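Sorner Supported Living Scheme

The Sorner Supported Living Scheme is a program of housing and daily support for adults with intellectual disabilities in the Sorner district. It was created to replace the Irkis Residential Center, a large institution outside the town of Irkis, and it is managed by the Shawky Trust, a nonprofit care provider. The scheme offers places to 576 people, who live in shared houses or in single apartments.

Background

For many years, most adults in the district who could not live with their family were placed in the Irkis center. The building had long corridors and sleeping rooms for up to 18 people. At its largest, the center had 450 residents, and many of them stayed there for the whole of their adult life. Families had to travel far for a visit, and the last bus back to Sorner left in the early afternoon.

A review by the district council found that residents had little choice in daily matters such as meals, clothing and bedtime. It also found that medicine for calming was given for long periods without a new medical check. The review recommended that no new residents should be admitted and that the center should be closed in stages.

Closure of the Irkis center

The first group which moved out was formed by residents who already had work or a day activity in the town. People with more complex needs moved later, after the staff of the new houses had received training. Each resident had a moving plan, and in most cases the person visited the new home several times before the move.

The closure took longer than the council had planned. Two of the houses were not ready in time, and some parents were against the move, as they feared that smaller homes would be less safe. A parents' association asked for a right to return to the center in the first year. The council did not accept this, but it agreed to hold a meeting with every family 30 days after the move. The last residents left Irkis in July, and the main building was later sold.

Organization

The scheme separates housing from support. Residents sign their own rental contract with the landlord, and the support is arranged in a second contract with the Shawky Trust. A resident can therefore change the support provider without losing the home. In practice this has happened only rarely, because few other providers work in the district.

Support hours are decided by a yearly assessment. A person may receive a few hours each week, for example for shopping and paying bills, or support during the day and night. Residents who do not use speech are assessed together with someone who knows them well. An independent advocate can be requested at every stage.

Day activities 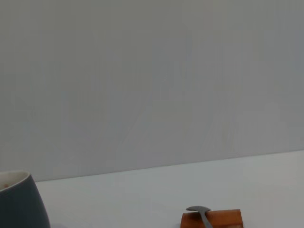 Most residents attend some form of day activity, but it is not a condition for a place in the scheme. The largest provider is Muteo, a workshop and learning center in the middle of Sorner, which offers cooking, printing, gardening and courses in reading and money skills. Muteo also helps people to find paid work with local employers. The travel between home and the center is not included in the support hours, and residents' groups have asked several times for a change of this rule.

Evaluation and criticism

A report presented to the council on Thursday, December 13, 2018 found that most residents preferred their new home to the old center. Contact with family had become more frequent, and the use of calming medicine had gone down. The report was less positive about health care. Many residents had missed regular dental visits, and local doctors had received little training in communication with patients who have an intellectual disability.

Critics have also pointed to the high number of staff changes in the shared houses. The Shawky Trust has introduced a longer training period for new workers and a small payment for night duty. A proposal to give residents a vote in the hiring of staff was tested in two houses and was later extended to the rest of the scheme.

See also

Supported living
Deinstitutionalization
Independent advocacy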